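Search this site

Notes > Household > Laundry

Folding on the bed, revisited

Jul 30, 2023

In April I moved all of the shirt folding from the table to the bed. The table is the right height, but it is too narrow for a shirt laid out with the sleeves open, and anything that hangs over the side pulls the rest out of line while you work. The mattress is lower and softer. It is also much larger, and cotton grips a cotton sheet well enough that a panel stays where it is put.

The sheet matters more than I expected. A loose top sheet travels with the garment. A fitted one, pulled tight at the corners, mostly stays put. Mine is the khaki one from Skudel, sold as color 201, and it still ripples along the wall side however it is tucked. Ripples out there do no harm. The area that has to be flat is the strip along the near edge, where the folding is done.

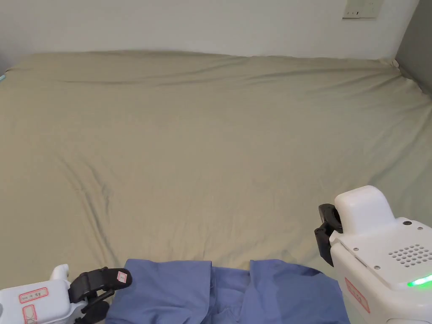
Blue cotton on the khaki sheet, near edge of the bed. The middle still needs flattening.

The usual fault is in the center. Both sides lie flat and look finished, and there is a trough of slack fabric between them. If you fold over that, the slack becomes a hard crease down the front and stays until the next wash. Pressing on it with a palm only moves it sideways. On a firm surface you can chase it out to the hem. On a mattress the surface gives under your hand and the slack comes back.

What works is to pick the shirt up again and put it under light tension across its width. 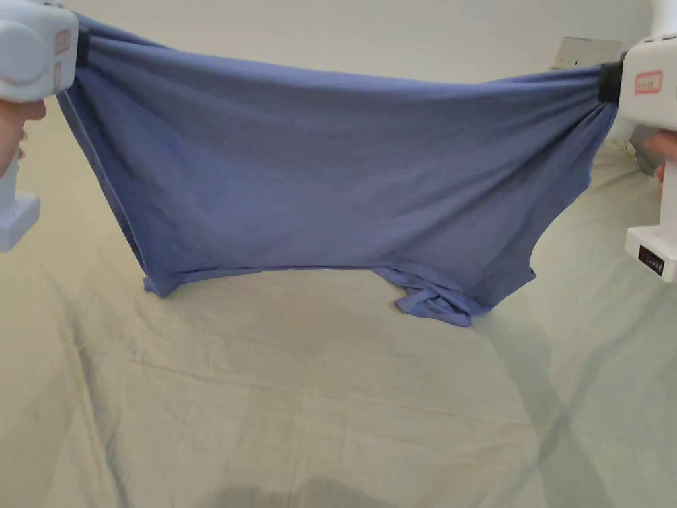

Hold it by two corners, let the lower part stay on the sheet, and pull until the top edge is nearly straight. A small sag in the middle is fine. Pulling past that point stretches the knit, and you get lines running in from each corner that are worse than the original wrinkle. Then lower the whole edge at once, keeping the tension on until the fabric is down.

After that it is the ordinary sequence: sides in, sleeves back, then 3 folds up from the hem for the drawer, or 2 for the shelf. The drawer unit is a Forlow and takes 6 shirts on edge per row. I tried the Gebru folding board for a while and went back to hands. The board is sized for a smaller shirt than mine and leaves the hem sticking out.

Pants are still done on the table. The Pnurvel hangers I ordered for them have not arrived, so they will have to wait for another post.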